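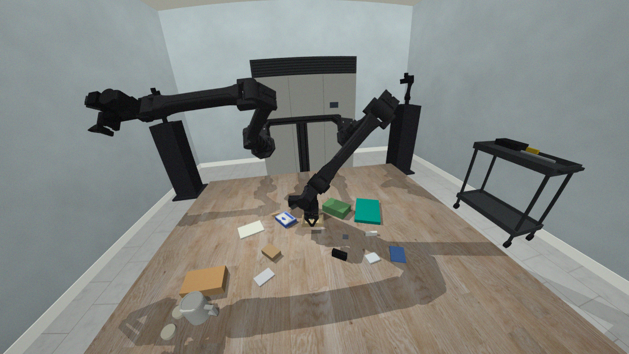 Two arms over a wooden table, rendered.

Losberg Speech Bylaws – data card

This site uses cookies to remember your settings. Accept | Manage

Summary

Losberg is a set of town bylaws on speaking in public places: leafleting, amplified sound, street preaching and signs on public land. It covers 11 towns. Each record holds one clause, the town, the year it was passed and a label for what it restricts. The text is copied as published, spelling errors included.

Labels

Every clause was read by two people working from the same guide. The labels are place, time, volume, permit and content. A clause can carry more than one. "Content" is used only when the wording depends on what is said, so a ban on all leaflets outside a courthouse is labelled "place". Where the readers disagreed, both labels were kept.
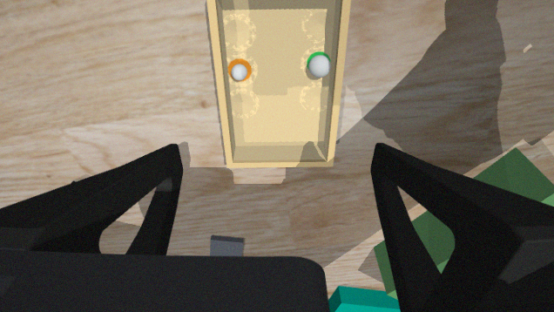
Jonatan Brekke wrote that permit fees deserve their own label, as a high fee can keep a small group off the square as surely as a ban. We agree in part – fees are now in a separate column, but only for nine towns. Hemden and Cárdenas don't publish theirs.

Known gaps

Repealed bylaws are missing before the April update. Five clauses have no year. Court rulings are not included, so a clause in the file may no longer be enforceable. Please don't use it as legal advice.

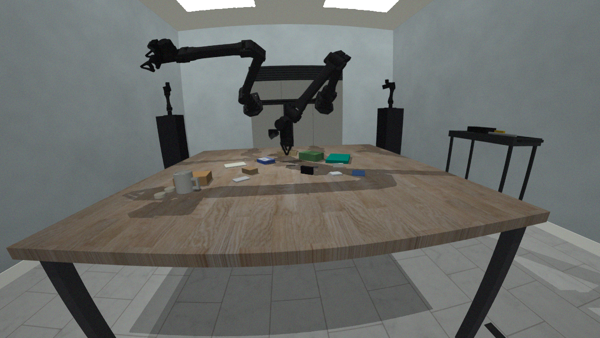
Files

clauses.csv – one row per clause
fees.csv – permit fees by town
guide.txt – labelling guide, version 6

Last checked Tuesday, September 19, 2023. Send corrections to the Drundex list with the town name and clause number.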